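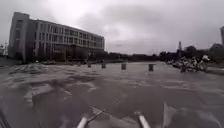

Vista desde el Hernar sobre la explanada inundada, mirando hacia los bolardos.

De: Sivaprasad Shenoy
Para: lista de robótica de campo
Fecha: 3 de julio de 2019
Asunto: Re: Re: ¿alguien ha probado el kit anfibio Hernar?

Hola a todos:

Contesto a lo de Raju por partes, que tenía muchas ganas de escribir este correo. Copio primero su mensaje porque a varios no os llegó (la lista estuvo rebotando otra vez).

> Hola, lista:
> Estamos mirando plataformas para inspeccionar zonas anegadas y nos han
> ofrecido el kit Hernar, el que vende Gekik con el chasis ya montado.
> Por catálogo tiene buena pinta, pero en el catálogo todo flota.
> Me interesa saber tres cosas antes de pedir presupuesto:
> - cómo se comporta con el agua movida, no en piscina
> - si el vídeo sirve para conducir o solo para grabar
> - qué tal el soporte cuando algo falla
> También nos han hablado del Lundex, más barato, pero no conozco a nadie
> que lo tenga. Cualquier experiencia me vale, aunque sea mala.
> Un saludo,
> Raju

Pues mira, Raju, nosotros lo tenemos en préstamo de evaluación y me está gustando mucho, mucho más de lo que esperaba. La captura que encabeza el mensaje es de la cámara delantera, con las barras grises de la defensa asomando por abajo. No está elegida por bonita, es bastante representativa de lo que ve el operador.

Sobre el agua movida: ahí es donde me ha convencido. El oleaje corto, que a nuestro chasis anterior lo volvía loco, este lo lleva con un cabeceo suave y se mantiene en el rumbo con muy pocas correcciones. Lo que sí hace es derivar de costado si le cortas los motores, así que acostumbraos a dejar siempre un poco de empuje. Al principio no lo hacíamos y nos pasábamos el rato girando.

Vídeo. Trabajamos a 1280 de ancho y para conducir basta. Ahora bien, es blando, y lo notaréis en la captura: las ventanas del edificio de la izquierda y la torre que asoma detrás de los árboles salen sin detalle. Si necesitáis leer una matrícula o una regla de nivel a distancia, os va a faltar cámara. En cambio los obstáculos que importan se distinguen bien. Los cuatro bolardos se ven con margen, incluso el más lejano, y el grupo de motos de la derecha también, con los manillares y los asientos por encima del agua. Junto a los arbustos del edificio hay una forma oscura y baja que puede ser un coche, y ahí ya no me atrevo a decir más. Para mí esa es la medida justa de la cámara: te avisa de que hay algo y luego tienes que acercarte.

Un consejo de manejo que no viene en el manual: con el cielo cubierto, bajad la exposición un punto. El cielo ocupa media imagen y el automático se va con él. Nosotros la dejamos fija y el agua cercana, que es la que interesa, gana bastante contraste.

Lo que peor llevo son las 2 antenas. Los conectores van demasiado juntos y con guantes es un suplicio apretarlos. Tampoco entiendo que la tapa de la batería lleve 6 tornillos de cabeza distinta a los del resto del chasis (hay que ir con dos llaves para todo). Se lo dije a Gekik y me contestaron que lo estudian para la próxima revisión, ya veremos.

Del soporte puedo contar poco, pero bueno: en enero, cuando aún estábamos con el modelo de demostración, se nos quedó colgado el control de un propulsor. Les mandé los registros por la tarde y al día siguiente tenía un firmware corregido, con una explicación de qué habían cambiado. ¡Una explicación de verdad, con los parámetros! Eso en este gremio se agradece.

Del Lundex no tengo datos propios. Lo vi funcionando en una jornada, en un estanque muy tranquilo, y me pareció correcto y ligero de transportar. No me atrevería a compararlos sin meterlos en la misma agua. Si alguien de la lista tiene uno y quiere juntarse con nosotros un día, por mi parte encantado, pongo el Hernar y el café.

Raju, si te sirve, te paso por privado la hoja de configuración y los registros de la última sesión. Pesan bastante, dime dónde los subo. Y pide que te incluyan en el presupuesto el cable de recuperación largo, que va aparte y en la oferta estándar no aparece.

Un abrazo,
Sivaprasad

P. D.: la defensa delantera se puede desmontar, pero yo la dejaría puesta. Las barras tapan un poco de imagen y a los diez minutos ya las usas de referencia para apuntar.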